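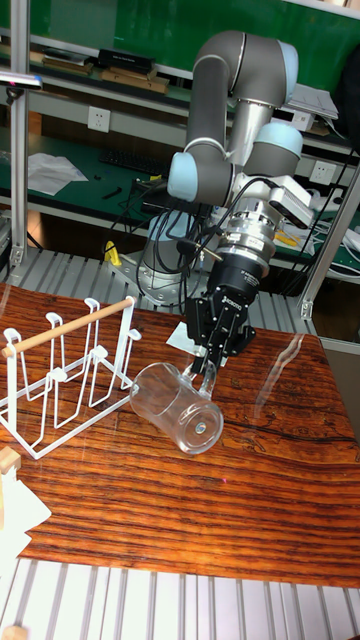

Furniture Finish Care: Frequently Asked Questions

What finish is on my Halliday table?
All Halliday tables made at the Pinon shop carry a two-part polyurethane topcoat over stain. Sevisik benches are finished in hardwax oil. The finish code is stamped on the underside, next to the serial number. Codes starting with P are polyurethane; codes starting with H are oil.

How long does a new topcoat take to cure?
It is dry to the touch in a few hours and reaches full hardness in 3 weeks at normal room temperature. During that period, do not use tablecloths, rubber mats or adhesive pads. Trapped solvent will leave a dull patch that has to be rubbed out. 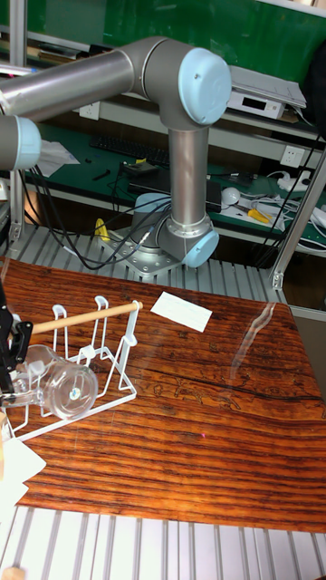

How do I remove a white ring?
White rings are moisture held in the upper layer of the finish. Leave the spot uncovered for two days. If the ring remains, rub lightly along the grain with a cloth and a small amount of mineral spirits, then wipe dry. Dark rings have reached the wood and require stripping.

Which cleaners are safe?
Use water with a few drops of dish soap on a damp cloth. Ammonia, bleach and silicone sprays are not approved for any of our finishes. Silicone in particular causes craters when the piece is later recoated, and we charge extra to prepare surfaces that have been treated with it.

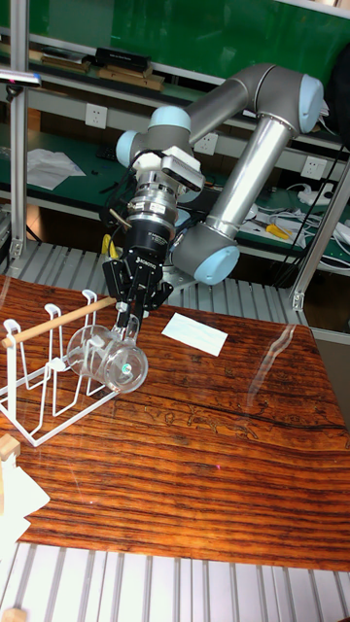
Glossy surface over a dark striped grain.

Can I change a gloss surface to satin?
Yes. Abrade the surface evenly with a gray nonwoven pad, working with the grain, and finish with 3,000 grit paste if the result is too flat. The reverse is harder. Satin topcoats contain a flatting agent, so polishing gives an uneven shine. Recoat instead.

What grit should I use between coats?
Use 320 for polyurethane. Hardwax oil needs no sanding between coats unless the grain has raised. Remove all dust before recoating.

How much does a bench recoat cost?
Tops up to six feet are $900, including pickup inside our delivery area. Larger tops are quoted by Casimiro Casado from photos and measurements. Stripping to bare wood is priced separately. 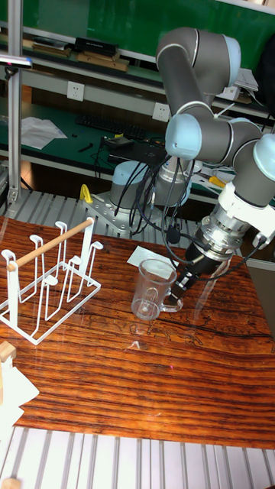
Clear glass mug on a sheet of paper, polished wood-patterned tabletop.

Do you supply touch-up kits?
Yes, under the Rimau label. Order by finish code. Kits ship from April through October only, as the water-based components do not survive freezing.

Contact: Guilan Gu, Finish Support | © Halliday Furniture | Back to top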